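About Trastero

Trastero sells second-hand and surplus wooden things for children and kitchens: shape blocks, stacking pieces, chopping boards, benchtops, the odd stool. We work out of a shed in Tavcombe and open to the public on Saturday.

We started because we didn't believe what we were reading on the boxes. Every block set in the shops claimed to build spatial reasoning, or creativity, or a head start at school. Maybe some do. We haven't seen it, and our own kids mostly used theirs to fill a gumboot. So you won't find those claims on our labels. We tell you what the set is, what shape it's in and what it costs.

The same goes for timber. "Natural" tells you very little. "Sustainable" tells you less unless somebody can show you the paperwork, and when we ask, they usually can't. If we don't know where a board came from, the tag says so.

There are 324 sets on the shelves at present and more than we'd like out the back. Sets with missing pieces go in the Burasent bin at $4 each. Please don't ask us to match a colour. We've tried and it never does.

Boards are sorted by thickness, then by how badly they've been treated. We'll sand one for you, but we won't promise to get a stain out. The old Thambiah benchtops are heavy, so bring 2 people and a ute.

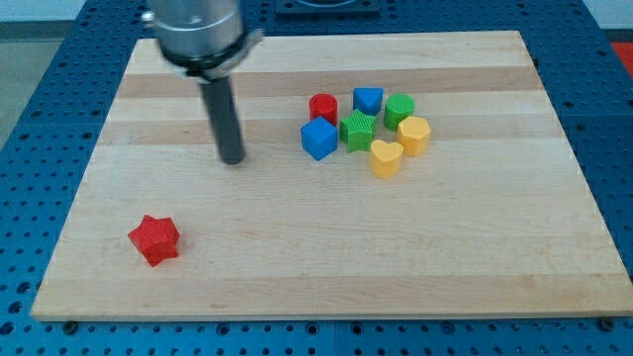 Coloured shape blocks on a striped maple board, red star at the near left.

We don't have a loyalty card or a mission statement. Returns are fine within the month if you kept the tag. Parking is on the gravel side, and the gate sticks.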